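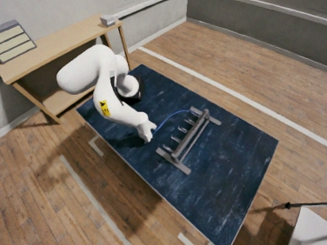
White arm at the corner of the blue table, plank floor.

November, late morning

Glue again. Jidley sent over the sheet for the new Allska wood glue and I've now read it properly. Headline figure is a mean breaking load of 3,174 newtons on a lap joint in beech. No spread given. No count of joints. The overlap area is missing too, so the number can't be compared with anything we've done here, or with anything anybody has done anywhere. Four significant figures on a glue joint. I'd believe the first one.

The bit that got everyone excited is the clamp time: 8 minutes, then "ready for light machining." What counts as light? Sanding by hand or a pass through the planer? I emailed Jidley to ask and got the same sheet back as an attachment.

What I did: cut strips from the one beech board (the board with the stain at one end, end discarded), planed, wiped off the dust, glued within the hour. Half with Allska, half with the old Policarpio glue we've been buying forever. Same brush, washed in between. Clamped everything with the small cam clamps, which I know are not even. The two on the left bite harder. I swapped them back and forth between the glues, so whatever the clamps are doing they should be doing to both.

Scale on the pull rig stops at 150 kg. That's well short of the load on the Allska sheet, so the overlaps had to be made small enough to break inside the range. Narrow overlaps exaggerate any sloppiness in the cutting. Keep that in mind before quoting any of this.

Moisture in the board: the Skulex meter said one thing at one end and something else in the middle, and changed its mind when I pushed the pins in harder. Wrote nothing down. If we want to report moisture we need to dry a piece in the oven and weigh it. I don't trust that meter on anything except "wet" and "not wet."
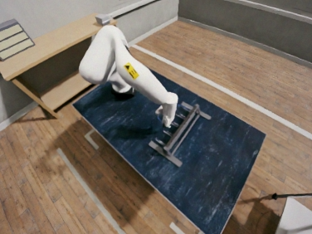 Afternoon. Pulled the short-clamp set first. Best Allska joint let go at 128 kg, with torn wood across most of the face, so the glue was doing its job and the beech gave up. Looks great in isolation. The next one peeled clean off with shiny glue on both sides and hardly moved the needle. Same board, same brush, same clamp time. An average of those two would be a perfectly respectable number and would tell you nothing.

Policarpio at the same short clamp time was poor all the way through, as expected. Their own label says to leave it overnight and that's how we've always used it, so beating it at a time it was never meant for is no great win. I suspect this is the comparison on the Allska sheet where it says "leading alternative." Can't prove it.

Shiny failures: could be starved joints, could be that the glue skinned over before I got the clamps on. I was slow with the second batch (phone). The open time isn't on the sheet either. If it's that touchy about open time it's no use to us for the drawer boxes, where there's always one corner you're late getting to.

The overnight sets are still clamped and on the shelf by the window. Don't move them, it's cold there and I want them all equally cold.

To do before anyone orders a case of this:
More strips, from a second board.
Time the gap between spreading and clamping, with a watch this time.
Write down the failure type for every joint, including the ugly ones.
Check the pull rig against the known weights. The needle was sitting a hair above zero when I packed up and I couldn't say whether it started the day there.

For now the drawer boxes stay on Policarpio, clamped overnight.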